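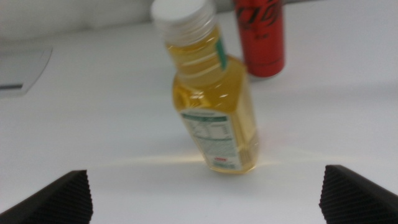 October 17, 2023
Posted by the Tesmont Log

The county published its dispatch time report for the Tesmont fire district last week. I read it twice, once quickly and once with a pencil, and these are my notes. The full file is on the county site under Public Safety, and the tables start after the cover letter.

The district runs two stations. The one on Haker Road is staffed day and night. The one at Proltley is staffed during the day and relies on people responding from home after that. The report covers the period since January, when the new dispatch software went live.

The number most people will look for is response time, and the report gives it in a form that is easy to misread. It is measured from the moment the dispatcher releases the call to the moment the first unit marks itself on scene. Time spent answering the phone and confirming the address is in a separate table near the back. A caller experiences both as one wait. To get a figure that matches what the caller sees, you have to add the tables together, and the call categories do not line up. Structure fires and chimney fires are separate in one and combined in the other.

"On scene" also needs a definition. In this report it is a button press in the cab. A chief's car counts as a first unit, so the clock can stop before there is any water at the address. The report does say this, in a footnote. I would like a second column for the first engine, which the software ought to be able to produce, given that every vehicle has its own log.

The overnight figures for Proltley are slower than the daytime figures. That was expected. What I did not expect was how the gap is spread out. Calls close to the station are barely affected. Calls on the far side of the rail crossing account for most of it, and those are the addresses where the Haker Road engine is often sent as well. On some of those calls Haker Road got there first. The report lists them under Proltley anyway, because the address falls in Proltley's area. If you are judging the station, that is the wrong way to sort them. If you are judging the coverage of the area, it is fine. The report does not say which question it is trying to answer.

I checked three of the calls against the public incident log. Two matched. The third had an arrival time earlier than its dispatch time, which I take to be a clock or entry error. It may have been dropped from the averages or it may not – the report has no section on how bad records were handled. I have sent the county an email asking.

The hydrant appendix is better work. It lists 7 hydrants as out of service, with the cross street and the date each one was tagged. The oldest entry is on Honkanen Street, by the old feed store, and has been tagged since before the software change. The water department owns the hydrants and the fire district inspects them, so a repair request crosses between two offices. There is a column for the date the request was sent but none for the date it was received.

If you live near one of the tagged hydrants, the engine still carries water and the crews have the list. Supply after the first tank is the concern, and a longer hose lay takes time to set up. The appendix gives the distance to the next working hydrant for each entry. I checked the Honkanen Street distance on the county map and got the same answer.

The district board takes up the report at its next regular meeting. Written comments go to the clerk and should include the table number you are writing about. Mine will be on the first engine column and the missing section on bad records. If the county answers my email before then, I will add the reply under this post.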